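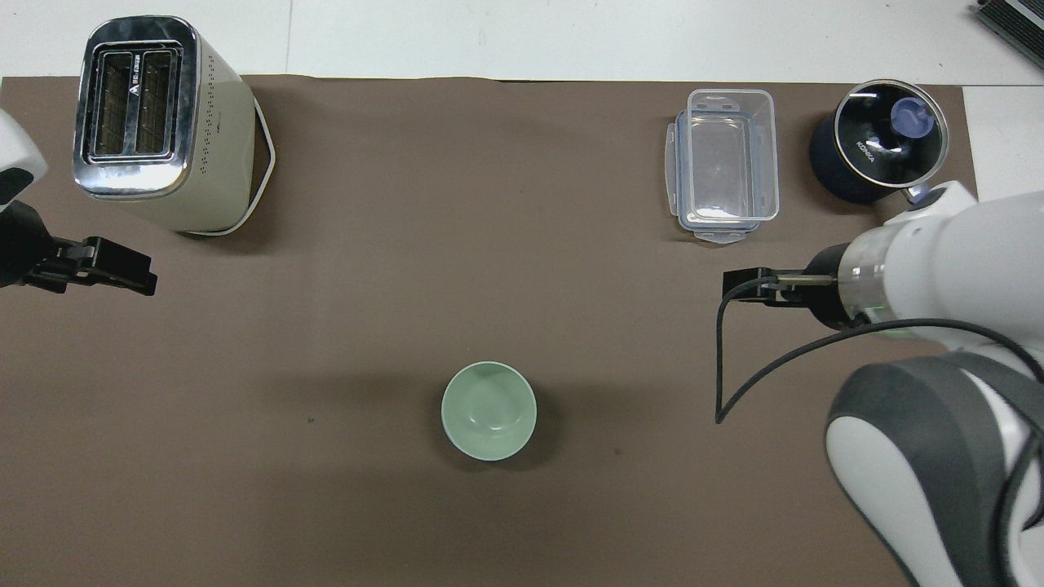
What does an electric gripper do when you hit the emergency stop?

It depends on how the gripper is powered and whether the fingers have a brake. On our cell the arms locked where they were and the gripper on the left arm slowly let go of whatever it was holding.

Posted 20/10/2021

I'd been told the opposite when we set the cell up in Priltuston, and I'd repeated it to other people, so I'm writing down how we found out.

We run two arms over one table. The job is tabletop handling with ordinary kitchen things: a toaster, a pot with a glass lid, a plastic food container, a ceramic bowl. The arms pick things up, move them, put them down, and the runs are recorded. It's slow work and most days nothing much happens. The table is covered in brown paper that we change when it gets torn or marked.

Last week we were part way through an afternoon of bowl runs when the left arm started moving toward a spot it had no reason to go to. It wasn't fast. I was at the desk end and I hit the stop button, the way I've done plenty of times in drills. The brakes came on and both arms froze. The bowl was in the left gripper at the time, well above the mat. I took my hand off the button and started looking at the log. Then I heard the bowl hit the table.

It broke into three big pieces and a lot of small ones. Everyone was outside the taped line and there was no injury, so on the form it went down as property damage, one bowl. We swept up, changed the paper and spent the rest of the day working out why it fell.

There were two faults and they had nothing to do with each other.

The first was the odd movement. That was ours. One of the target positions in the Nitach job file had been edited by hand the day before and saved with two values swapped. The software accepted it because the position was inside the allowed area. The arm went exactly where it had been told. I've since turned on the confirmation prompt for edited positions, which I'd switched off in the first month for being annoying.

The second was the gripper, and it took longer. The gripper motors are fed from a separate supply, an Imotel unit in the cabinet under the table. When we press stop, the arm drives lose power and the joint brakes clamp. That part worked. The gripper supply was meant to stay up, so the fingers would keep their grip until someone took the object out by hand. When I went through the wiring with the cover off, the left gripper's supply was on the same safety relay as the drives. The right one was wired properly. The left had been moved in August when we replaced a damaged connector, and whoever did it (it was me, my initials are on the sheet) landed it on the wrong terminal.

With no power, the fingers on this model hold by friction in the gearbox. On a light object with a flat side that can be enough to hang on for a good while. On a glazed bowl pinched at the rim it isn't. We tested it the next morning with the arm parked low and folded towels on the mat. The bowl stayed in the fingers for 17 seconds and then slid out. We did it again and got 10. With the plastic container it was still holding when we gave up and went for coffee.

That delay is the part I don't like. If the bowl had dropped the moment I pressed the button, we would have seen cause and effect straight away. Instead there was a gap just long enough for somebody to decide the cell was safe and step in to grab the thing. Our written procedure said to do more or less that: press stop, wait for the arms to be still, remove the object. It had 7 steps and none of them mentioned holding something under the gripper or keeping your hands out of the way.

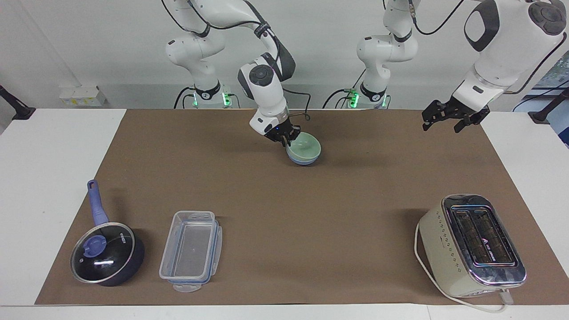 We also had the travel height wrong. The old setting lifted everything well clear of the tallest item on the table before moving sideways, whatever it was carrying. That made sense for the toaster, because you don't want a bowl clipping the top of it. It made no sense for a run where the path goes nowhere near the toaster. The bowl is now carried close to the mat whenever the route is clear. If it does slip, it has a short way to fall onto paper. It may still chip.

Here is what changed in the cell, for anyone running something similar.

The left gripper supply is back on its own circuit. I did the wiring and someone else checked it against the drawing, then pulled each safety relay in turn to see what stayed live. We didn't do that check in August. A finger test would have caught it in a minute: close on a block, press stop, watch.

That finger test is now done on both arms at the start of each week. Close on the test block, press stop, wait 5 minutes, look at the block. If it has moved, we don't run.

The procedure has been rewritten. After a stop, you stay behind the tape until you've looked at what each gripper is holding. Nobody puts a hand under a held object. If it needs to come out, one person supports it from the side while the other releases the fingers from the pendant. There's a foam tray on the shelf for anything breakable.

I asked Imotel whether there's a braked version of the gripper motor. There is, and it's longer, so it would foul the cable loop at the wrist on some of our poses. We'd have to re-route the cable and redo the reach limits. I've got a quote from the Demchenko workshop for a different cable bracket and I'm waiting to hear whether there's budget for it this year. My guess is it'll be after Christmas.

A power cut is still a problem. The separate circuit fixes the stop button, but if the whole building goes dark the grippers go with it and we're back to gearbox friction. A small battery backup on the gripper supply would cover it. I've priced one and it isn't much, but it needs its own line on the risk assessment and I haven't written that yet.

One more thing on the form. I nearly left the incident at "bowl dropped, bowl replaced", because the first line of the form asks about injuries and once you tick none the rest feels optional. If I'd done that, the wiring would still be wrong. Our form now asks what the equipment was holding when it stopped, and what happened to it afterwards.

The log viewer turned out to be off by an hour too, daylight saving again. It switched over on the first weekend of October and the cabinet clock didn't. I'll fix that when I have the cover off for the bracket.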